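Unit 5: Moisture, Air and Bedding in Sleeping Rooms
Course: Housing and Indoor Conditions
Notes prepared by Bello Shehu. Lab sections: Babatunde Dauda.

Read Unit 4 (vapor pressure and dew point) before starting. Bring the psychrometric chart to lab.

5.1 Why bedrooms get their own unit

A bedroom is occupied for long, unbroken stretches, usually with the door and windows closed. The occupants give off water vapor the whole time through breathing and through the skin. Heating is often turned down at night, so surface temperatures fall while the moisture content of the air rises. The two trends meet at the coldest surface in the room, normally the window glass or an outside corner behind furniture.

Most of the worked problems use the Idahosa house, a single-story building with one exterior bedroom wall facing north. The floor plan is in the back of the packet. The wall is uninsulated masonry with plaster on the inside face.

5.2 Sources and sinks

Write the moisture balance for the room as:

rate of change of vapor in room air = release by occupants + vapor entering with supply air - vapor leaving with exhaust air - net uptake by materials

The last term is the one students leave out. Plaster, bare wood, carpet, curtains and bedding all take up vapor when relative humidity rises and give it back when it falls. Over a single night this buffering can flatten the humidity curve a good deal. Over a full heating season the net uptake is close to zero, and the term can be dropped from seasonal calculations.
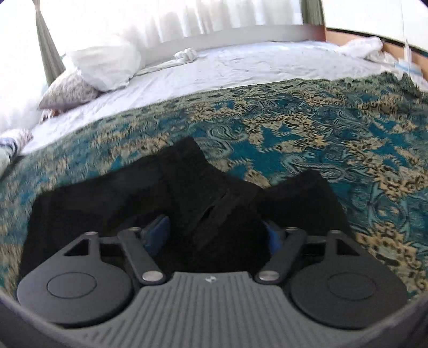 Textiles respond faster than masonry. They have a large exposed area for their weight, and vapor does not have to travel far to reach the middle of a fiber. Wool and cotton take up more water at a given relative humidity than polyester does. A uptake curve for each fiber is called a sorption isotherm; the curve measured while drying lies slightly above the curve measured while wetting. This gap is hysteresis. Ignore it in the homework, but mention it in lab reports if your readings do not close.

5.3 Air exchange

For Problem Set B, use a room volume expressed in cubic meters and a constant outdoor vapor concentration. Assume perfect mixing. With no buffering, the indoor concentration approaches its steady value exponentially, and the time constant is the volume divided by the airflow rate. Doubling the airflow halves both the time constant and the indoor excess over outdoors.

Perfect mixing is a weak assumption behind a headboard or inside a closet. Air there moves slowly and the wall surface is colder than the rest of the room. Local relative humidity at the surface can be far higher than the reading on a sensor at the center of the room.

5.4 Lab procedure

Each group gets a Wetex logger and a surface probe. Start the logger before placing it.

Set the logging interval to 300 seconds.
Place the logger at mattress height, away from the radiator.
Tape the probe to the inside face of the exterior wall.
Record until you have 13 consecutive readings with the door closed.
Open the door and continue until the humidity levels off.

Export the file and upload it to Skedulell under your group name. Files named "data" or "test" will be returned.

5.5 Problems

1. Derive the steady-state vapor concentration from the balance in 5.2 with the uptake term set to zero.
2. Using the Idahosa plan, find the surface temperature at which condensation begins for the indoor condition given in Table 2.
3. Repeat Problem 2 after adding insulation to the inside face of the wall. State where the dew point now falls within the wall section.
4. Explain why a room air sensor may understate mold risk behind a wardrobe.

Reading: Brudari course packet, chapters on sorption and on surface condensation. Problems 2 and 3 are due at the start of the next lab section.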